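Liltoden workroom, 17/07/2019. Thread on tape storage. Long, and only useful if you own too much tape.

1/ Since April all the tape on the packing bench has lived in one cardboard tray. Rolls go in flat, one on top of another. To get the one at the bottom you lift out everything above it, and it rarely goes back in the same order.

2/ Wall pegs were the first idea. The wall is painted, already scuffed, and I'm not allowed to drill it. Magnetic strips need steel behind them. That left something freestanding that sits on the bench and holds rolls on edge.

3/ A dish rack does this. The rods are spaced for plates, and a plate on edge and a roll of tape on edge are close to the same problem. Plates are thinner. More on that below.

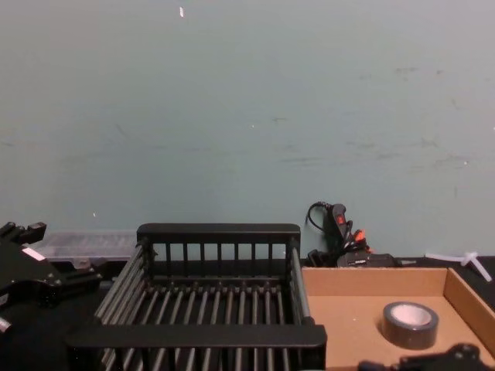

4/ I looked at the purpose-made version first. Duvix sells a bench dispenser with a spindle. It works if every roll has the same core. Ours don't. Duct tape, packing tape and the narrow masking stuff all come on different cores, and the spindle only likes one of them.

5/ Kamata does a drawer insert with molded slots. Good product, wrong shape for us. There is no drawer.

6/ Things to check before you buy a rack for this: rod spacing, height of the front rail, and whether the feet slip on cloth. The bench has a black cloth over it and a light rack will creep when you pull a roll out one-handed.
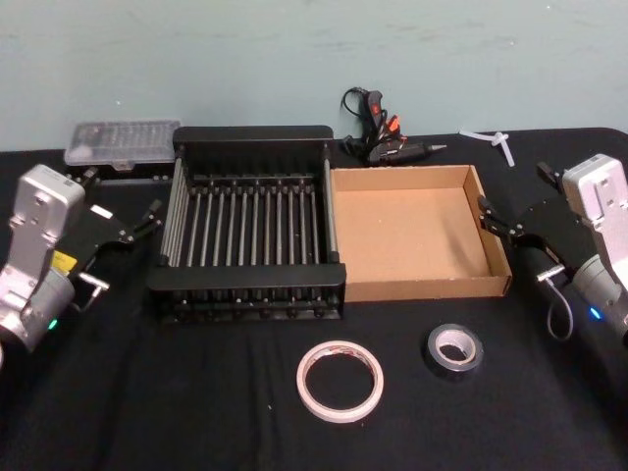 7/ On rail height. A low front rail lets you read the inside of the core, where I write the width in marker. A high back rail stops a roll from tipping toward the wall. If both rails are the same height you get one or the other.

8/ The cardboard tray stays. It goes directly against the right side of the rack, touching, so there is no gap for a pen to fall into. Anything too wide for a slot goes in the tray, flat, one layer only.
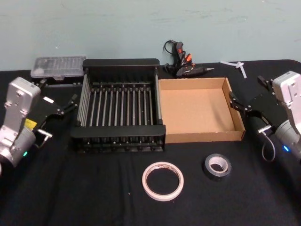 Rack and tray, side by side on the bench. Rack empty.

9/ Slot rules, as they stand. Wide tape takes 2 slots' worth of space, so it goes at an end. Clear tape goes near the middle where the light is better, as the loose end is hard to find. Fold the end under before you put it away. Every time.

10/ A roll can also lie flat across the rods. I allow this for the one in use. It is quicker to grab and the rods keep the sticky edges off the cloth, which picks up lint.
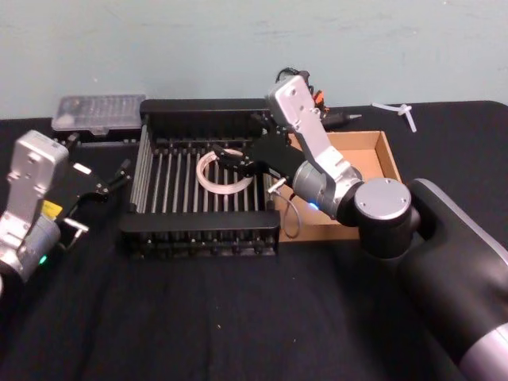
Reply from Javum: Flat across the rods is fine for a day. Leave soft tape like that somewhere warm for a month and you'll get lines pressed into the edge. Stand it up at night.

11/ Fair point, added to the rules. Rolls get stood up at close.

12/ Still open: the narrow masking tape falls over in a slot made for plates. I'm trying 3 rolls together as a block. If that doesn't hold, a strip of folded cardboard as a spacer.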